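Pinto Building, Level 2 Workrooms
Electrical and Floor Safety Checklist, October round

Status codes: P = pass, F = fail, C = pass with comment

1. Exit routes
1.1 Clear width maintained to both exits: P
1.2 Exit signs lit on mains supply: P
1.3 Exit signs lit on battery: C
Sign at the east stair dimmed before the end of the test. Replace battery pack.

2. Fire extinguishers
2.1 Mounted, pin and seal in place: P
2.2 Gauge in green band: P
2.3 Travel distance to nearest unit: C
Unit by the Flilla storage cage is reachable only with the cage gate open. Relocate to corridor side.

3. Electrical
3.1 Panel doors closed and labeled: F
Circuit 6 has no label. Trace and mark before next round.
3.2 Extension cords used as permanent wiring: F
One cord feeds the Detavus air compressor. Install a fixed outlet. The cord is not to be reconnected in the meantime.
3.3 Outlet covers intact: P

4. Storage
4.1 Shelf load signs posted: C
Sign on the rear rack reads 260 lb per shelf. The rack schedule gives 175 lb. Use the lower figure until Jesatport confirms.
4.2 Heavy items on lower shelves: P

5. Floors
5.1 Free of trip hazards: P
5.2 Floor load rating posted (3,000 lb point load): P
5.3 Surface condition: C
Wear at the doorway threshold is within limits. Recheck next round. 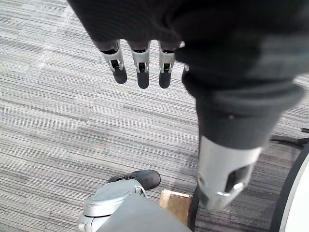
5.4 Mats lie flat, edges not curled: C
Entry mat has one raised corner. Tape is not an accepted repair. Replace the mat.

6. Follow-up
Items 3.1 and 3.2 are to be closed before the room is next signed off. Comments under 1.3, 2.3 and 5.4 carry over to the maintenance list.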